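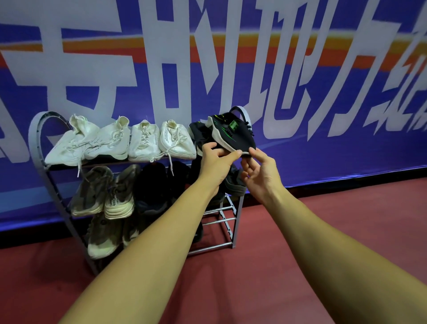
Spring progress note, Ullside walking and falls-prevention program. To: Maxence Boyer, Lillarix Fund. Covers through April.

Short version: on track, spending a bit under, one site late.

**Enrollment**

407 people signed up across the three sites. Target for the year is 900, so we're a little behind where I'd like, but the summer intake is always the big one. Yeh Street is full with a waiting list. Stillska is the slow one, bus route got cut in February and we lost most of the morning group. Trying an afternoon start there.

**Sessions**

Balance class, 10 weeks, first round done at two sites. Second round under way. Drop-off was worst in week three, same as last year. We now phone everyone who misses two in a row. Takes one person most of a morning but people do come back.

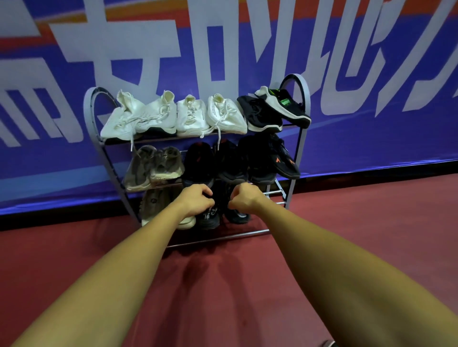 *Three-tier shoe rack.*

**Footwear checks**

Part of the first visit now. Physio looks at heel grip, sole wear, laces. A lot of folks are walking in shoes a size too big, or slippers. We don't hand out shoes under this grant, just advice and a printed sheet. Sheet needs redoing, the type is too small and the Ullside phone number on it is the old one.

**Staff**

More than 26 applications for the part-time coordinator job. Offer is out, waiting on references. Until then I am covering Stillska myself, which is why the data entry is late. Will catch up before the next report.

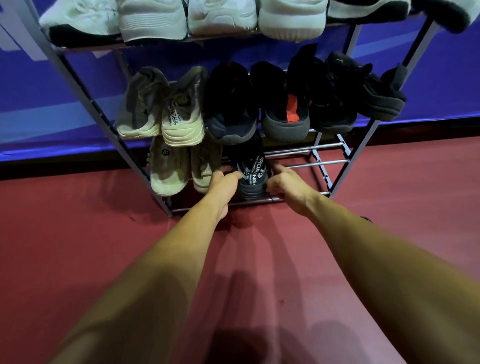 *Black sneaker at the bottom tier.*

**Money**

Room hire came in lower than budgeted, travel higher. Would like to move the room hire underspend across to travel, so people at Stillska can get a shared taxi untill the bus question is settled. Can you confirm that's ok by email? Don't need a formal variation I think, but tell me if we do.

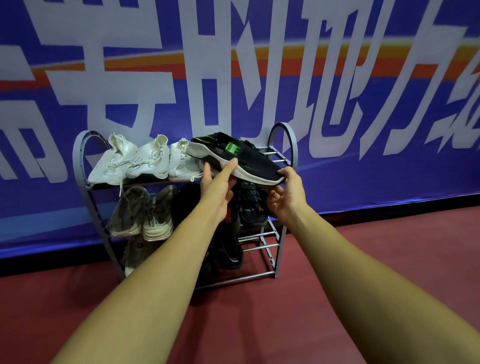 If it's a yes I'd start the taxi with the next round. Quote from the cab firm is attached, seperate file.

**Still open**

- follow-up balance scores for Yeh Street, half entered
- insurance renewal, form sent, no reply yet
- your site visit, mornings are best for us, any time after 9:30

Full attendance tables to follow once the Stillska sheets are in.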